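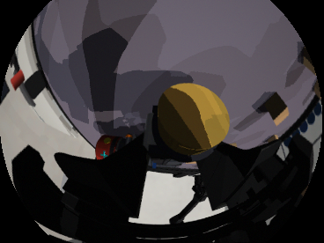
How long can I keep waxed cheese without a refrigerator?

Posted by Losier, September 18, 2022

Hello to all. I moved last year to a small house outside Stoleck and my refrigerator is very small, it came with the kitchen. In January I bought two whole cheeses from the dairy in Tadard, the kind with wax on the outside. One we have eaten and it was very good. The second is still in the cellar, on a wooden shelf, and I have turned it every week as the seller told me.

My cellar is cool in winter, but in summer it became warmer than I expected. Now I see a little oil on the wax in one place, and a small crack near the bottom. Is the cheese still good to eat? And can I repair the wax, or must I cut it now? I paid 30 dollars for it, so I would not like to throw it away, but I also do not want to make my family sick. I searched on this site and found only answers for soft cheese.

Thank you in advance, and please excuse my English.

Pettigrew

The oil is from the warm weather. When a hard cheese becomes too warm, the fat comes out and goes under the wax, and then it finds the weak place. By itself the oil is not dangerous, but it tells you that the cellar was too warm for some time. The crack worries me more. Air goes in there, and mold follows.

I would not put new wax over the old crack. If something is already growing inside, you close it in and you will not see it. Cut the cheese now. Take off the wax around the crack first and look at it. If it is a hard cheese and there is only a small spot of mold on the surface, cut away at least one inch around and below the spot, and keep the knife out of the mold itself. If the cheese is wet there, or soft, or the smell is bad (I mean bad, not strong), then throw away all of it. If you are not sure what kind of cheese it is, ask the dairy before anybody eats it.

After you cut it, it must go in the refrigerator. Wrap the pieces in wax paper and then put them in a box that is not completely closed. The wax on the outside does not protect a cut side. If the pieces are too many for your refrigerator, you can grate some and freeze it. It will be crumbly later, but for cooking it is fine.

For next year, put a thermometer on the shelf and read it in the afternoon also. I did it only in the morning for my first 14 cheeses, and I believed that my cellar was perfect.

tadard_kitchen

We always kept ours in the cellar and never had any problem. Just wipe the oil with a cloth.

Losier

Thank you both. I cut it this evening. Under the crack it was dry and a little darker, without mold, and I removed a big piece there to be safe. The rest smells normal to me, but I will call the dairy tomorrow and describe it before we eat. Half is now grated and in the freezer.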